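没有报警的故障:一次机械臂夹持失准的调查始末

打印本文 | 电子邮件转发
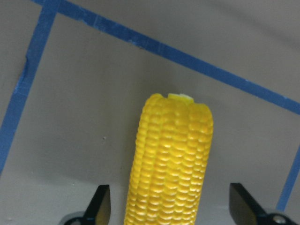
腕部相机视角:张开的两指之间是一穗玉米,外观近似仿真模型,灰色台面上以蓝色胶带标出作业区域。

工业自动化领域对故障的讨论,多集中于停机、碰撞和过载。此类事件有明确的报警代码,有可供追溯的时间点,责任也相对容易厘清。今年九月,Trilemer公司抓取试验线上出现的问题则属于另一类:控制系统全程未报告任何异常,机械臂按计划完成了每一个动作,而夹持位置在持续偏移,直至一次夹空后手指压向台面,造成指端受损。

该试验线用于验证食品分拣夹具,夹具由Futwood公司提供,视觉定位软件由Desmet公司开发,整体项目代号为Jileo。按照试验规程,机械臂须在胶带划定的区域内识别目标物,以两指从两侧闭合夹取,提起后移至区域外的托盘。玉米被选为标准试件之一,理由在于其外形细长,表面凹凸规则,对夹持力的分布较为敏感。

事件发生前,该线已连续完成3,007次抓取。依据项目日志,前期失败多为目标物滑落,属于试验预期之内。项目组当时的处理方式是逐次登记、复位后继续,未对失败的方向和姿态作进一步分类。事后复核表明,在最后的700次抓取中,滑落几乎全部发生在同一侧,即目标物总是向左指方向倾倒。这一规律在原始数据中清晰可辨,日常报表却只统计成功率,未能予以反映。

受损当日,机械臂在第17号工位执行常规夹取。视觉软件给出的目标坐标与实际位置存在偏差,右指下探时落点过于靠内,将试件推倒。控制系统随后依据夹爪行程判断为“未夹持”,触发自动重试。重试程序采用的下探高度低于首次夹取,手指在没有试件的位置直接接触台面。操作人员听到异响后按下急停按钮,现场无人员受伤。

项目组最初怀疑夹具本身。Futwood公司对拆下的手指进行了尺寸检测,结论是除撞击造成的变形外,两指的开合同步性符合出厂标准。调查随即转向视觉定位。Desmet公司调取了留存图像,逐帧比对胶带边界在画面中的位置。胶带原本只供操作人员摆放试件时参照,并非定位基准,但粘贴后一直未更换,恰好为回溯提供了稳定的参照物。比对结果显示,在相同的机械臂姿态下,胶带边线在图像中的位置随时间缓慢移动。台面经测量并未移位,移动的是相机。

拆检发现,腕部相机支架的一枚紧固螺钉已经松动。支架与夹具共用安装面,每次夹爪闭合产生的微小振动均传递至该处。装配记录中注有“已紧固”字样,未载明力矩数值,也没有防松标记。相机的手眼标定在设备投用时完成,此后规程未要求复验,偏差因此得以长期累积。

调查报告将直接原因归于支架松动,同时列出了若干管理层面的因素。其中最受重视的一项是自动重试逻辑。该功能设计的初衷是减少人工干预,提高夜间连续运行的效率,默认前提是首次失败由试件姿态引起。当失败源于定位系统自身时,重试等于以同一错误坐标再次执行动作,而降低下探高度的设定又扩大了后果。报告指出,重试次数与重试高度均应作为安全相关参数管理,修改须经书面审批。

另一项争议涉及接触力监测。该机械臂具备力矩检测功能,理论上可在手指触及台面时立即停止。试验线为避免夹取较重试件时误报,将阈值上调至出厂设定的230%,调整后未重新评估低位作业时的碰撞风险。参与整改的各方对此看法不尽一致。夹具一方主张恢复出厂阈值;集成方认为单一阈值难以兼顾不同工况,应按动作阶段分别设定。最终方案采纳了后者,下探阶段使用较低阈值,提升和搬运阶段适当放宽。

整改措施已于试验线恢复运行前落实。相机支架改用带防松结构的紧固件,安装力矩写入作业指导书,螺钉与支架之间加画标识线,供每班目视检查。台面边角处增设固定基准标记,机械臂在每班开始时自动前往拍摄,图像偏差超过限值即禁止启动。自动重试限定为一次,且不得低于首次下探高度。报表格式同时作了修订,失败记录须注明目标物的倾倒方向。

对于仍处于研发阶段的设备,此类事件的损失通常限于零部件和工期,容易在项目总结中被一笔带过。Jileo项目组选择将完整日志移交公司安全部门存档,并向另外两条使用同型支架的生产线发出了检查通知。截至本文付印,其中一条线的检查已经完成,发现一处标识缺失,未见松动;另一条线因排产原因,检查安排在下一次计划停机期间进行。

夹具手指的磨损问题尚无定论。Futwood公司在检测中注意到,左指内侧的磨痕深于右指,与滑落方向的统计相符,但现有样本不足以判断磨损是偏移的结果,还是曾在一定程度上加剧了滑落。双方商定更换新指后继续使用同一批试件进行对照,测试数据将单独编入下一阶段的技术报告。

打印本文 | 电子邮件转发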